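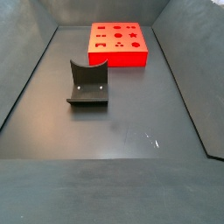 Why does the Tallbridge office printer add a blank page after every job?

The separator sheet option is switched on at the print server, and the server wins over whatever you set on your own laptop.

Ticket 73, Tallbridge, second floor printer
Status: closed, grudgingly
Opened: July 9, 2025

Reported: every job comes out with one extra blank page. Reporter has been saving them in a drawer and now has over 200. Reporter would like this recognized.

Tried first: turned the printer off and on. Blank page. Deleted the printer from the reporter's laptop and added it back. Blank page, plus a test page, plus a blank page for the test page.

Next: checked the document for a stray page break at the end. Found 2. Removed both, felt clever, printed again. Blank page.

Called Gesbridge, who hold the service contract. They asked if we had tried turning it off and on. They then suggested a new fuser, which would have fixed a different printer with a different problem.

Looked at the queue on the Hilau server. Separator page was set to a file called blank_test, last changed in May, when we moved the queues over. The file does what the name says. Cleared the field, restarted the spooler, printed three jobs from two laptops. No extra pages.

Left to do: same check on the Qiu queue, which was copied from this one. Users there haven't complained, or they have a bigger drawer.

Reporter asks if the blank sheets can go back in the tray. Yes, if they're flat.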